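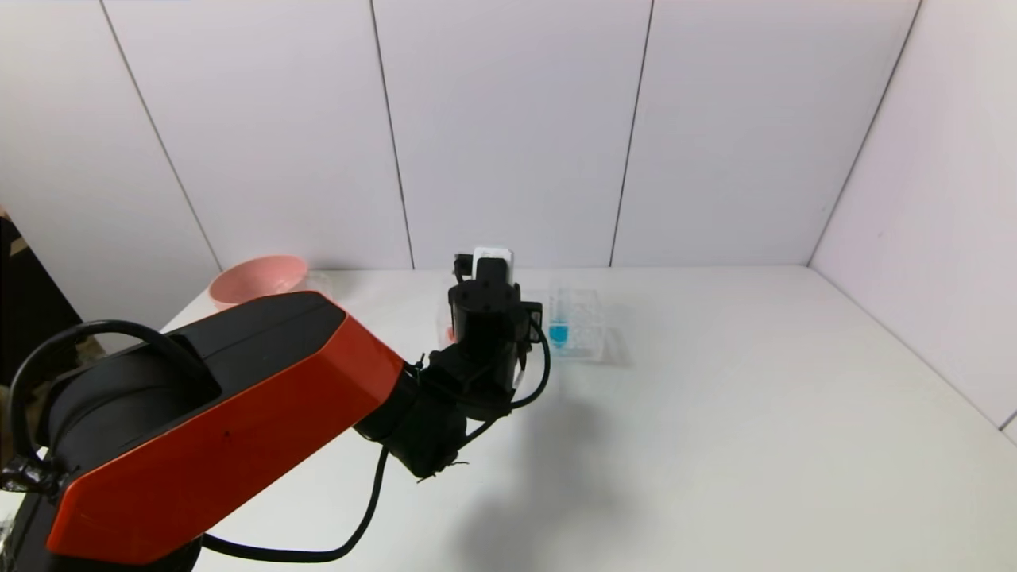 Karkville's mountain book fair is small enough to walk in ten minutes, and I stayed five hours. I drove up with a thermos and a list of out-of-print climbing memoirs, and by noon the list was forgotten and I was deep in a box of old hut registers (photocopies, sadly, but what handwriting!). The colour sticks with me as much as anything: stall after stall of expedition covers in faded blue and grey, then a run of ski-touring guides from the Landlow Press in a glossy red-orange, edged in black, exactly like the long upper part of that arm reaching over the white tabletop. I bought two. The route descriptions are hopelessly dated and a joy to read.

There were 22 stalls this year in the old curling rink, plus a side room for talks. I caught three of them. The best was on guides' diaries, and how a day that fills a whole chapter in the published memoir might get one line in the notebook: "Wind. Turned back. Good soup." The speaker had worked through 143 pages of one guide's winter notes and read out enough to have the room laughing, then very quiet when she reached the avalanche season.

After lunch (lentil pie, excellent) I went over to the Zendum table, where they were showing how they rebind battered library copies. You can bring your own. Mine was a 1950s climbing history with the spine hanging off, and they quoted me $28 to fix it, ready in December. I handed it over on the spot.

The Venkataraman collection was in the glass cases by the door: letters, rope receipts, a hand-drawn map of a traverse I've always wanted to do and never will. I went back to that map four times.

Admission is $20 and covers the talks. Parking is free behind the rink, though the lower end of the lot is all ice, so wear proper boots. The tea urn closes at three, well before the books do, and the stairs up to the map room are steeper than they look.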